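Skustgate swap morning moves to the old bus depot

If you turned up at the library on Sunday with a box of jam jars and found the doors locked, sorry! I did put a notice up, but it was a small notice and it rained. The Skustgate swap morning has a new home from March, and it's the old bus depot on Plenska Road, the one with the green clock that's always wrong.

We've been squeezed into the library's back room for 8 years now and I love that room, I really do, but last month we had 715 items through the door and you couldn't get a pram past the coat rail. Lina Moussa, who runs the door, ended up standing in the car park handing out tickets in her big yellow mac. She says she's not doing that again and I don't blame her.

The depot is much bigger, it's flat all the way in from the pavement, and there are proper loos. There's also a kettle point, so tea will be back (bring your own mug, please, the paper ones cost us a fortune). Parking is round the side by the tyre place. Don't use the front, that's still the turning circle for the number 10 and the drivers get very cross.
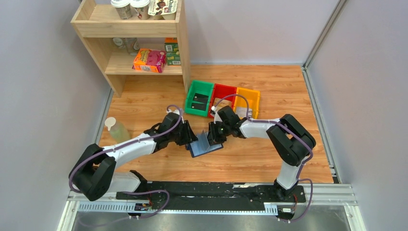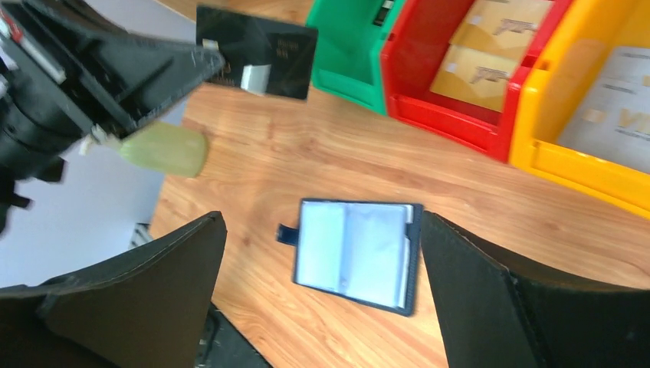 Doors open at 10 for dropping off and the swapping starts once everything's out on the tables. It works the same way as before — bring up to 5 things, get a ticket for each, and swap your tickets for whatever takes your fancy. Clothes, books, toys, kitchen bits and garden tools are all welcome. No mattresses, no car seats, and please, please no more video recorders. I've still got two in my hall from before Christmas and my husband has started putting plants on them.

Electrical things are a yes again, which I know a lot of you have been asking for. Syahrul Saragih has offered to test plugs and leads on the day, so take anything with a plug straight to him before it goes on a table. He's also bringing his record player for a bit of music, so if you've got strong feelings about brass bands you may want to come early.

One more thing, and it's a nice one. Somebody left a Rolodex at the last swap, a lovely old one, and it still has all the cards in it. They're mostly Tolentino numbers, a few plumbers, a dentist, and one that only says "Auntie, not before noon". It went home with me by mistake in a bag of curtain hooks. If it's yours, or you know whose it might be, give me a shout and I'll get it back to you. I haven't rung Auntie but I've been tempted.

We could do with a few more hands for setting up, mostly lifting tables and pegging out the coat rails. Come at 8 if you can manage it, and there'll be bacon rolls. Leave your name with Lina or at the library desk, where they're still kindly taking messages for us.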